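The long way to fold a bag

By Zinhle Cele

The first thing a new starter at Pulance learns is how to sit. Feet flat, elbows on the rests, shoulders down. The two handles in front of the chair weigh very little, but after an hour they feel heavier, and anyone who has been hunching will know it by lunch.

Move the left handle and the left arm moves. Squeeze the grip and the gripper closes. There is a slight delay, small enough that most people stop noticing it during their second day. Then they are given a task and told to do it well, over and over, while everything the arms do is recorded.

Pulance rents the upper floor of a former print works and employs people to teach robots by hand. Its clients want machines that can deal with soft, shapeless things: carrier bags, cloths, packaging, sleeves of paper. The usual way of programming an arm is to tell it where to go, and that works well when a part is always in the same spot. A plastic bag is never in the same spot twice, and it has a different shape each time it is put down.

So the firm collects examples. A person does the job through the arms, the joint positions and the camera views are saved together, and a model is trained on the lot. The set used for the bag work holds 1049 recordings. Of those, 965 were kept. The rest were thrown out for dropped bags, long pauses or a camera that had stopped saving.

Ville Kettunen runs the sessions. He came to the job from a commercial laundry, where he looked after folding machines, and he is blunt about what makes a good recording.

"Do it the same way, but don't do it in the same place," he told me. "If you change your mind halfway through, bin it and start again. The robot can't tell that you were thinking."

Speed is less use than I had expected. Operators who rush tend to make little corrections at the end of a move, and those corrections get learned along with everything else. One early model, trained in June, would close its gripper, open it, and close it again before every lift. Kettunen went back through the recordings and found that two of the operators did the same thing. Neither had been aware of it.

I was allowed to try. My job was to pick up a bag by its edge and put it in a basket. With my own hands I would have done it without looking. Through the arms it took me most of a minute, and I missed the bag on the first go by closing the gripper too high. There is no feeling in the handles. You have to judge by eye whether the fingers have met the plastic, and thin plastic gives very little away.

The trick, which Kettunen showed me after letting me struggle, is to bring the fingers down with one of them flat to the table, then slide. It looks clumsy on the screen. It also works on most kinds of bag, and so it is the method everybody at Pulance now uses.

Between recordings the operator gets up and rearranges the bags. This is the dull part, and it matters more than it seems to. Left to themselves people put things down tidily, in rows, with the edges square to the table. A printed sheet on the wall tells them to turn the bags, overlap them and swap the colours about. A session is 10 recordings long, followed by a break away from the chair.

The cells themselves are known by the names Crenshaw and Mirero, after two streets near the old office. They are cluttered on purpose. A model that has only ever seen a bare table can be thrown by a book or a roll of tape at the edge of its view, so there are shelves and office odds and ends round the sides. They have no part in the task.
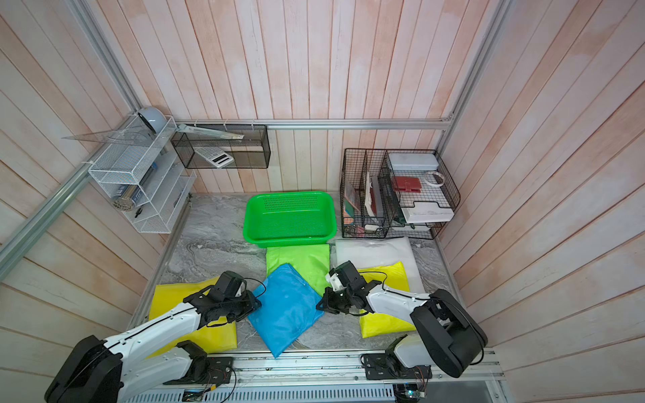

Waltell sorts returned packaging and has tried a similar approach with a smaller team. Its operators reported that the handles were easy enough to learn and the resetting was what wore them out, and they asked for shorter sessions well before they asked for better equipment. They also felt that whoever does the recording should get to watch the finished robot at work, as they had spent weeks on it and seen none of the results.

Pulance does let its operators watch. On the afternoon I visited, the latest model was being tested on 128 starting layouts, and two of the staff had pulled up chairs. The arms moved in short, careful strokes that I recognised from my own lesson, one finger down flat and then the slide. When a lift failed, somebody wrote down the layout number so that it could be set up again and recorded by hand the next morning.

Kettunen had a stack of those slips on his desk already, held together with a bulldog clip. He expected to get through them by the end of the week, provided the left handle on Mirero came back from repair.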